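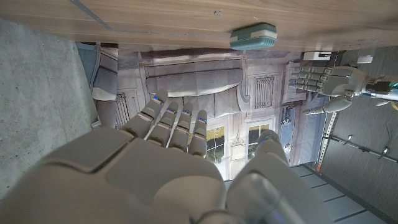
# Stuvdale FAQ

I keep getting the same handful of questions about Stuvdale, my grasp planner for two-handed robots, so I'm putting the answers in one place.

**Does it work with any hand?**

Anything with a joint description file, more or less. I test on hands with four fingers and a thumb. Gaurav Pal got it going on a 3-finger gripper, and his config is in the `contrib` folder.

**Why does the planner ignore my object when it's near the table edge?**

Check your table margin first! The default is pretty cautious, and small rounded cases are what it drops most often. Lower `edge_margin` a little at a time and watch the debug view.

**My wrist camera sees mostly fingers. Is that a problem?**

Nope, mine does too. Turn on `self_mask` and the hand gets cut out before the point cloud is built. If you skip it, the planner will happily try to grab its own thumb (ask me how I know).

**Can it get fooled by a printed backdrop?**

The color-only detector can, yes — a printed sofa looks a lot like a sofa. Use the depth filter and a flat print stays one flat surface.

**How fast is it?**

On my desktop a full two-hand plan takes 820 milliseconds. One hand takes 464.

**Where do I report bugs?**

On the tracker, please, with your log attached. Meenakshi Dixit and I both read it, usually in the evening.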